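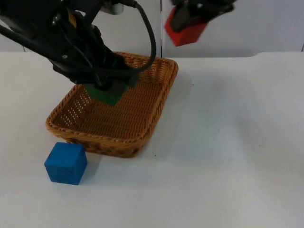 Fig. 1. Both arms at work by the basket, green block on the left, red on the right.

Handout 4: Looking after the two-arm cell
Bruvutar Training Room, Wallham
Notes by Kenza Fawzy, with corrections from Ehab Hegazy (most of them fair)

Read this before the practical. The cell sorts blocks into a basket, a job any toddler would do for a biscuit, and it will find every bit of slack you leave in the setup.

Before power-on

Wipe the table. Specks do no harm to the arms but they do confuse people looking at camera pictures, and last July a group spent an afternoon tuning out a crumb.

Look at the cable loop on each arm. It needs enough slack for the wrist to turn fully and no more. Move the arm by hand through its whole reach and watch the loop, not the gripper. If it snags, re-clip it at the top and do the whole reach again.

Check the finger screws with the short key. The short key lives in the drawer marked Samir. It is not in the drawer marked Keys.

Wrist camera

Clean the lens with the cloth, never a sleeve. Then bring up the live view and find the fingertip. One finger should show at the bottom, with clear table beyond it. If the finger has wandered since the last session, the mount has slipped, and no amount of software will put it back. Loosen, square up, tighten, look again.

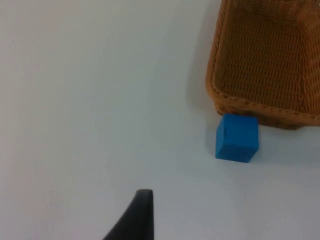 Fig. 2. Wrist view: fingertip at the bottom, blue cube up against the basket.

A block this near the rim is the awkward case. The gripper has to get its fingers down either side, and one side is mostly basket. Teach the approach slowly, at quarter speed, with a hand on the stop button - your partner's hand will do, if you trust your partner.

Log the cycle count when you finish. The left arm stood at 2,017 at the last service and the right at 2,612. Fingers get new pads every 400 cycles, whatever they look like.

Where the blocks should end up

Compare the fixed camera's view with your job list. Red and green in the basket and blue on the table means the job still has one block to go. 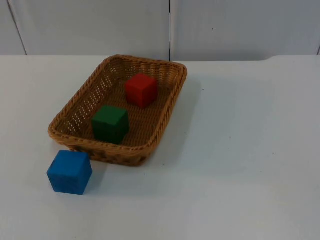 Faults you will meet

Block dropped short: check the pads first, then the grip force.
Arm stops over the basket: read the message before clearing it. Ehab would like this underlined.
Basket has shifted: put it back by hand and re-teach the drop points. The spare from Plistdale is a different size and needs its own file.

Bring your filled-in log sheet to the practical on Thursday, May 2, 2024.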